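Open day at the Gekstead hall, Jun 16, 2026

The picking cell ran throughout the afternoon on mixed items in a grey bin. Johanna Aigner operated the arm; Kornél Boros explained the gripper and the grasp planner to visitors in groups. The cell logged 694 attempts, against 285 at the May rehearsal. Objects were returned to the bin by hand after every 50 picks – the return chute from Hudska had not been fitted.

Clear plastic remains the hardest material for the depth sensor. Toy blocks give a cleaner signal, but a tilted one still needs a second approach angle.
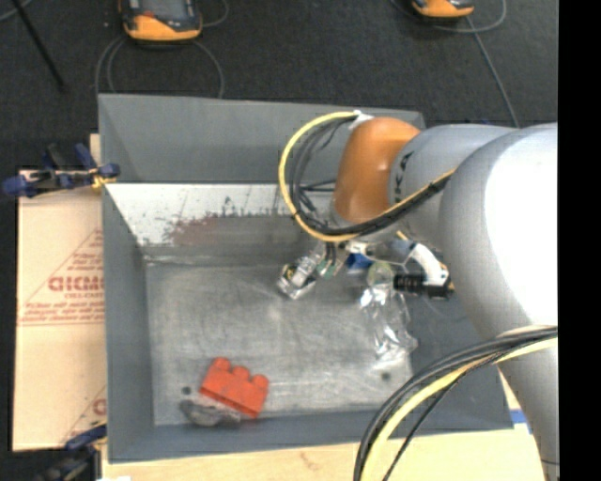 Cable routing on the wrist will be revised before the cell moves to Eskola. The full log, 1,571 lines, can be requested at the Ronell desk.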